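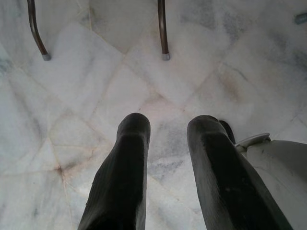 About Narel

Home Floors Tables Prices About us Contact

Narel looks after hard floors and the furniture that stands on them. We work out of a unit in Brarley, we started with marble, and we still get most of our calls about marble. Usually they come from someone who has been told their floor needs replacing and doesn't quite believe it. Neither do we, most of the time.

This is a trade with a lot of bottles in it. Every few months a new one comes along that promises to feed the stone, or wake it up, or let it breathe. We have never seen a stone breathe. We do buy the bottles, and we try them on spare tiles in the back of the unit before they go anywhere near a customer's hall. So far we have tried 86 products. Three are in the van.

What we think about marble floors

A white marble floor with soft grey clouding in it is meant to look like that. We say so because people ring up asking to have the grey taken out. It can't be taken out, and anyone who offers to do it should be asked how.

The joints are another matter. They go tan, sometimes a bit pink, and on a pale floor laid on the diagonal the eye runs straight along them. That is generally dirt and it generally shifts with warm water, a mild cleaner and a soft brush. It is dull work. There is a steam machine that is supposed to do it in a quarter of the time, and having used one for a summer we'd put the saving at roughly nothing, once you have gone back for the corners.

Please keep vinegar off it. We know what the internet says.

Furniture legs cause more trouble than shoes do. Curved metal legs look light and often stand on a very small foot, so whatever weight is on the seat comes down on a patch the size of a coin. Felt pads help, until grit gets into the felt, and then they are sandpaper. Lift the chair, look underneath, change the pad if it feels rough. We sell pads, and the ones from the market are just as good.

Tables

We didn't set out to do tables. Customers with stone floors kept asking what to do about the marble-patterned folding table in the same room, and it seemed daft to leave without giving an answer. Now it is a fair part of the week.

Our view of marble-patterned tops was fairly low to begin with. Cream and beige swirled with reddish veins, a thin orange-red trim round the edge - it is a look that doesn't pretend very hard to have come from a quarry. We have come round to them. They wipe down easily and they don't mind lemon juice, which is more than the floor can say.
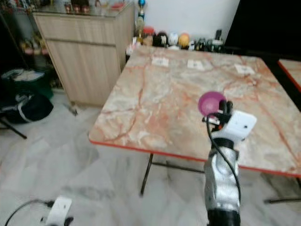 What they do mind is being dragged. If you have two pushed up beside each other, move them one at a time and have somebody on the other end. The legs and crossbars want looking at as well: a square table that rocks on a stone floor may have nothing wrong with it, and we would check the tiles under all four feet before paying for a repair.

Then there is the question of what lives on top. Tables against a wall collect things. Small figures, a trophy, little boxes. We take everything off, clean, and put it back in the same order, and we do ask first. Our advice is to leave a finger's width between the row and the wall so a cloth can get behind it. Hardly anyone follows this.

The Rudow course

We run a half-day session at our Rudow workshop for people who would like to do it all themselves. It covers joints, pads, wiping down and how to read a label. The group is limited to 5, and you should bring old clothes. We were doubtful that anyone would pay to scrub a tile and we are still a little surprised when they do.

About Langat

We are often asked whether we recommend the Langat sealer. We have it on a test tile. It has been there since June and looks much the same as the tile next to it, which has nothing on it. Ask us again next year.

Visits and quotes

We come out and look before we give a price, and the visit is free within Brarley. If the floor only needs a mop we will tell you so. Mornings before ten are the best time to get us on the phone.

2,981 shares 3 comments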